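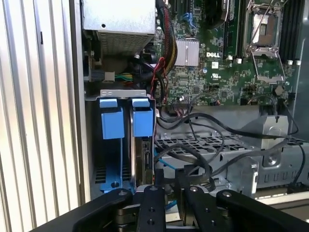
入坑老游戏原声带收集已经是第三个年头了,我终于可以理直气壮地说:这个爱好值得写一篇长文!起因是去年冬天的一个晚上,我突然很想听小时候玩过的一款赛车游戏的菜单音乐,就是那种刚进标题画面、还没按任何键、背景里合成器慢悠悠往上爬的曲子。在各个音乐平台搜了一圈,有翻弹,有混音,有八小时循环版,唯独没有我记忆里的那个版本。我记忆里的声音是跟一台旧台式机连在一起的,侧板一拆,里面一大块绿色的主板,上面印着白色的DELL四个字母,线缆全挤在暗处。那时候的音乐对我来说就是从这种铁箱子里长出来的,所以我后来下的第一个决心,就是尽量去找原始的盘、原始的音轨,听当年真正放出来的那个声音。

先说说什么叫“原始的音轨”,因为我自己一开始也糊里糊涂。

九十年代中后期有很大一批电脑游戏,配乐是直接以CD音轨的形式压在游戏光盘上的。第一轨是数据,从第二轨开始就是音乐,你把游戏盘塞进客厅的音响里,跳过第一轨,就能当唱片听。我小时候完全不知道这回事!是后来表哥告诉我的,我当场冲回家试,音响里传出第三关的鼓点,我在沙发上蹦了好久,我妈以为我考试考了满分。

更早一些的游戏用的是MIDI。这个就有意思了,MIDI文件里存的是音符信息,哪个音、多长、多重、用什么乐器,真正的音色要靠你机器里的声卡来出。同一首曲子,在便宜的调频合成声卡上听,小号像被捏住鼻子的鸭子;换到带波表的卡上,忽然就有了弦乐,有了空气感。所以两个人聊同一款游戏的音乐,很可能脑子里响的是两首气质完全不同的曲子。我觉得这是整个爱好里最迷人的地方。

再往前还有模块音乐,也就是大家常说的MOD、XM、IT那一类。它把采样和乐谱打包在一个小文件里,体积小得惊人,作曲的人要在极其有限的通道里想尽办法,比如用飞快的琶音来假装和弦,用一个反复触发的采样来假装回声。我现在洗碗的时候几乎只听这个。

好,接下来讲我这几年是怎么收的。

我的第一张盘来自一家叫Stumuvari的二手店,店面窄得两个人要侧身才能错开,货架一直顶到天花板。游戏盘都塞在最里面,跟旅游地图光盘、英语听力教材混在一起,完全没有分类。我第一次去,在里面蹲了整整一个下午,腿麻得站不起来,最后翻出一张没有外盒、只有纸套的格斗游戏。回家一抓轨,里面有11条音轨,其中一条在游戏里根本没有用到!应该是废弃关卡的曲子,吉他失真开得很大,中间有一段特别温柔的钢琴。我把那段钢琴设成了起床铃声,用了半年,直到有一天听见前奏就心跳加速,赶紧换掉了。

从此一发不可收拾。目前我的曲库里一共有273首整理好的曲子,每一首都写好了曲名、作曲、出处的盘和我自己的备注。备注是给我自己看的,写得很随便,比如“下雨天听”“低音太重,邻居敲墙”“像坐夜班长途车经过一个加油站”。有些备注过了一年再看,完全想不起当时是什么意思,可是一播放,又全都回来了。

在这里要特别感谢一位网友,Nathalie Meijer。我们是在一个叫Trarard的老论坛里认识的,那个论坛的界面二十年没有改过,签名档还会闪。她专门收欧洲小厂的冒险游戏,手里有很多我连名字都没听过的东西。我发帖问一首只记得旋律的曲子,哼了一段录音传上去(真的很难听,跑调跑到隔壁),她隔天就回了我,说这是某部点击解谜游戏里码头那一段,而且德语版和法语版用的编曲不一样,德语版多一支单簧管。我去找来一听,果然!那支单簧管一出来我整个人都软了。

后来我们就固定交换歌单,每个月各挑几首给对方,规矩是不准写介绍,先听,听完再猜是什么类型的游戏。我猜错的次数多得丢人。有一首我信誓旦旦地说是太空题材,那种冷冷的长音,一下一下的脉冲,结果是一款模拟经营养猪场的游戏,播放场景是冬天的猪圈。可是你再回头听,真的很像雪地里的猪圈!好的配乐就是会这样,画面一换,耳朵立刻跟着改口。

说到这里我想认真夸一夸那些“无聊场景”的音乐。大家聊起游戏音乐,总是先聊最终战、片头曲、主角死掉的那段,这些当然好。可是我反复听得最多的,全是商店、存档点、设置菜单、世界地图、加载之前的那几秒。它们要在玩家面前循环几十个小时,不能太抢戏,又不能让人烦,旋律得留出空隙,结尾要能不着痕迹地接回开头。写这种曲子太考验人了。我有个私人歌单就叫“买药水”,里面清一色是道具店的音乐,很多都是三拍子,带一点点手风琴或者木琴,听着听着就觉得自己兜里有几枚金币,心情好得不得了。

我个人最喜欢的一首商店曲,出自一款叫Furico的小品角色扮演游戏。游戏本身说实话有点粗糙,地图会把人卡在树里,翻译也颠三倒四,村长有时候叫村长,有时候叫“首席的老人”。可是它的音乐好得不讲道理。道具店那首只有四十几秒,前半段是拨弦,后半段进来一个很轻的口哨,每循环两次,口哨会换一个音。就换一个音!我是玩到后半程在店里发呆的时候才注意到的,注意到以后我就不想出去打怪了。

作曲者署名是Nelly Cárdenas。我在光盘说明书最后一页找到过一小段她写的话,讲她当时写曲子的条件,白天要上班,晚上把门缝用毛巾堵上,怕吵到楼下。她说口哨是自己吹的,录了很多遍,最后用的是第一遍,里面能听见一点呼吸。我立刻戴上耳机去找,第三十一秒,真的有一口很短的吸气。从此每次听到那里我都会不自觉地跟着吸一口气,在地铁上也是,旁边的人大概以为我有什么毛病。

再讲讲听音乐的器材吧,总有朋友问。我的答案可能会让发烧友失望:我用的是一对很普通的书架箱,牌子叫Peeters,二手买的,花了900块,左边那只的网罩上有个凹坑。我试过更好的耳机,细节确实多,可是老游戏音乐的采样率本来就不高,听得太清楚,反而会把那些毛边、底噪、循环接缝全都拎到你面前。在普通音箱上放,声音跟房间混在一起,糊得刚刚好。当然这纯粹是口味,有人就爱听接缝,我完全理解,我偶尔也会专门去听。

音量我一般开得很小。小时候偷偷玩游戏,音量都是压到最低的,耳朵几乎贴着喇叭,所以我对这些曲子的记忆天生就是小声的。有一次在朋友家,他用大音响给我放一首我听了无数遍的过场曲,我居然没认出来,听到副歌才“啊”地叫出来,原来底下还有一条贝斯线!十几年了,我第一次听见那条贝斯。回家路上我一直在哼它。

抓轨这件事也有一些小经验,写下来给刚开始玩的朋友参考。

拿到旧盘先对着灯看一看,浅的划痕多半不要紧,从里往外的直线划痕比绕圈的划痕好对付得多。擦的时候用软布,从中心往外直着擦,千万别画圈。抓的时候选无损格式,速度放慢一点,让软件把读不稳的地方多读几次。我以前图快,结果有一首曲子中间藏着一个极小的“嗒”,听了两个月才发现,发现之后就再也没法不听见它了,只好重抓。

曲名是另一个大坑。游戏盘上的音轨绝大多数没有名字,论坛上流传的名字常常是玩家自己起的,一首曲子有三四种叫法是常事。我的习惯是优先用说明书或者制作名单里的写法,找不到就用场景命名,后面加个括号注明是我自己写的。还有循环的问题:CD音轨一般录两遍循环然后淡出,MIDI和模块音乐则可以一直转下去,转换的时候要自己决定转几遍。我统一定为2遍,然后慢慢淡出。淡出不要太短!太短就像有人突然关了门。

至于MIDI该用哪种音色来听,论坛上每隔一阵就会吵一次,吵得热火朝天。有人坚持要用作曲家当年工作时用的音源模块,说那才是作者耳朵里的版本;有人坚持要用大多数玩家家里那种廉价声卡,说那才是历史上真正响过的声音。我两边都站。一首喜欢的曲子,我会把两种都录下来,编号挨着放,心情好听弦乐版,想家的时候听鸭子版。鸭子版的小号一响,我好像能闻到老家书房里蚊香的味道。

最近在迷什么呢?最近在迷各种游戏的制作名单音乐。以前通关了就急着关掉,现在我会老老实实坐着看完。很多作曲家会把整部游戏的主题在这里轻轻过一遍,开场村庄的旋律,换了个调,速度放慢,跟最后一战的和弦叠在一起,前面几十个小时就那么流过去了。六月里有天半夜,我听一首这样的曲子听到两点多,窗外有人骑车经过,铃铛响了一声,居然正好在拍子上。

下一个目标是找齐Furico的另一个版本。Nathalie说她隐约记得有一个早期试玩盘,道具店里的口哨那时候还没有换音,是直来直去循环的。她也没有盘,只在别人的录像里听过一耳朵。要是哪位读者家里的抽屉里正好躺着这么一张,请一定给我留言,邮费我出,抓完完好无损地寄回去,再附赠我的“买药水”歌单一份,曲目顺序我可是排了很久的!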